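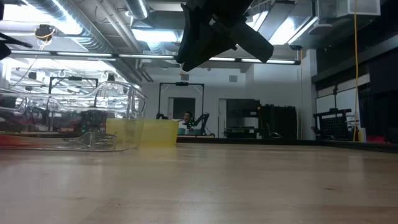

The Katley table, seen from table height.

Software notes: how the sorting table decides what goes where
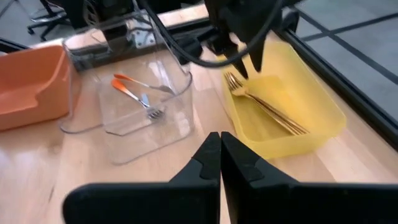

By the Katley software desk

Most of the work on the Katley table this spring has gone into code. The arms and the bins are much as they were in the last newsletter. What has changed is the chain of programs between the cameras and the motors, and since several people have asked what the team at Grirnden does all day, this item goes through it.

The job itself is sorting cutlery into bins. Orange-handled pieces go in the clear bin and gold-coloured forks go in the yellow one. Two arms share the table, and each has its own wrist camera. A small program called Jastent takes the pictures from those cameras and keeps a list of what it believes is on the table: each bin, each piece, where it is, and how sure it is of that.

Clear plastic is the hard part. The wooden top shows through the walls of the bin, and the ceiling lights leave bright streaks along the rim. The old version of Jastent would take a streak for an edge and move its idea of the bin a few centimetres towards it. A fork lying inside could then be listed as lying outside, and the planner would send an arm straight down through a wall it thought was somewhere else.

We tried two fixes. The first was to ignore very bright pixels, which helped with the streaks but also removed parts of the gold forks, as they shine nearly as much. The second was to stop looking for the whole bin in one picture. Jastent now collects short pieces of edge from several views as the arm moves, and keeps only those that stay put on the table from one view to the next. Reflections slide about when the camera moves and real edges do not. Three views are enough in most cases, and the arm gets them on its normal approach, so no time is lost.

To check the change we went back through 1,897 saved pictures from the wrist cameras and ran both versions over them. The old one put a wall of the clear bin in the wrong place in 169 of them. The new one did so in 131. That is a smaller gain than we wanted. Nearly all of the remaining errors come from pictures where a gripper hides one corner of the bin, and those need a different answer.

The planner is the next step along. It is called Baloch, and its main duty is to keep the two arms out of each other's way. Until April it did this by giving the whole table to one arm at a time. The other arm waited at its rest position, which was safe and very slow. Baloch now splits the space above the table into blocks. An arm asks for the blocks it will pass through, and gets them if the other arm has no claim on them. One gripper can be over the yellow bin while the other stays low at the near side of the table.

This brought its own trouble. Each arm could hold the block the other one needed, and both would then stop and wait for ever. The rule we settled on is simple. If both arms have been waiting for 3 seconds, the one carrying nothing gives up its blocks and backs away. If both are carrying, the one nearer its own bin goes first. It is not the cleverest rule, but everyone can predict what the arms will do, and that has made testing much easier.

Cables are still left out of the plan. Baloch knows the shape of the arms and the fingers but has no model of the cables that loop down above the bins. For now we add a fixed margin behind each wrist and accept that some good paths are refused. A proper cable model is on the list for the summer.

There is one change to the tools as well. The log viewer can now show both wrist cameras side by side with Jastent's list and Baloch's blocks on the same clock. Before, you had to open four windows and line them up by hand. If you have old logs, run the converter first – the viewer will not open them otherwise, and the error message it gives is not helpful. We will fix the message.

Stacked forks are next. A pile of the gold ones is often listed as a single wide object, and Baloch then plans one grasp for the lot. We have a branch that splits the pile by following the handles, and it should be ready to try before the next newsletter. The settings for it are in the same file as the bin settings, under their own heading.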